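Notes from the Plandden Fund – February 9, 2021

Hello again, and happy Tuesday! I promised in the last letter that I'd explain what we're doing with the small grants this year, so get yourself a coffee because I tend to go on.

The short version is that we have $833 more per grant than we did last year, the deadline is now in June, and the form is four pages shorter. The long version is everything else. 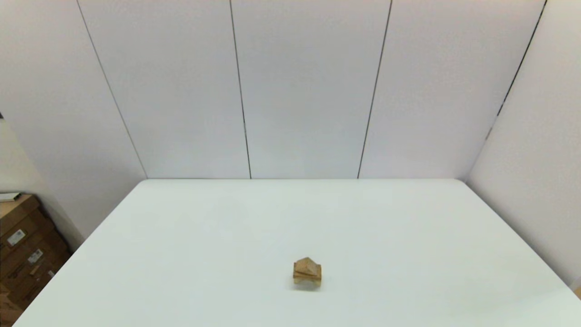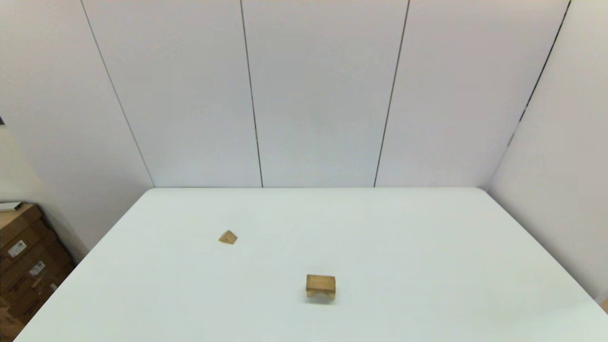 Small wooden blocks on a white table.

So, the money first. The bump comes from the Nic Aodha bequest, and I know plenty of you have been asking about it. It was left to the fund with very few strings, which almost never happens in my line of work (I once spent a whole summer trying to spend a gift that could only go toward hymnals). The one condition is that it has to go out the door to groups with no paid staff, or with one part-time person at most. That suits us fine. Those are the groups we started Plandden for in the first place, and I'd be lying if I said we hadn't drifted a bit toward the bigger names over the years. It's easy to do. Bigger groups write lovely reports and they answer the phone.

We had 123 applications last time. I read every one of them, some at the kitchen table at eleven at night, and what struck me was how many were asking for really ordinary things. Rent for the food pantry. A new boiler. Van insurance! Hardly anyone wanted to launch something. They wanted to keep going with the thing they were already doing, and our old form kept pushing them to call it "innovative." One applicant wrote, under the innovation question, "We give people soup." They got the grant, by the way.

That question is gone now. So is the five-year plan, and so is the page where you had to match your work to our goals, which I never liked and which I'm pretty sure everybody filled in last and fastest. You'll still need to tell us who you are, what you do in a normal month, what you'd spend the money on, and who else we could talk to about you. If writing isn't your thing, you can call and talk it through, and I'll type while you talk. I'm a quick typist.

A few of you asked about the Cirkar neighborhood project, so a word on that. It's going slower than I'd hoped. The after-school room has been closed for most of the winter and the meals have been going out by car instead, 599 of them in January alone. I had pictured this year very differently, but the people running it changed course in about a week, without waiting for us to say yes, and I think that was the right call. We've told them they can move the rest of their budget wherever they need it. I would like to do that with all our grants eventually – the board is still thinking it over, and I'm still nagging.

And then there's Plellell. If you're new here, that's our giving circle, where a group of neighbors each put in what they can and then decide together where it goes. Meeting on screens has been a mixed bag. Turnout is up, which I didn't expect, and two members who moved away have come back. The talking is harder, though. People are polite on a screen in a way they never were over pie, and I miss a good argument. Still, the circle raised $1,803 over the fall, and it's all going to winter heating bills. Thank you, thank you. I know it hasn't been an easy year to be generous in.

If you'd like to join, the next circle meeting is open to anyone, and you don't have to give a cent to come and listen. Reply to this letter and I'll send you the link. Same goes if you want the new form early, or if you've spotted a mistake in it (a reader already caught one, where we asked for the same phone number twice).

One more thing before I let you go. Receipts for last year's gifts went out in January, and a handful came back to us with bad addresses. If you gave and haven't gotten yours, write to me and I'll send another one the same day.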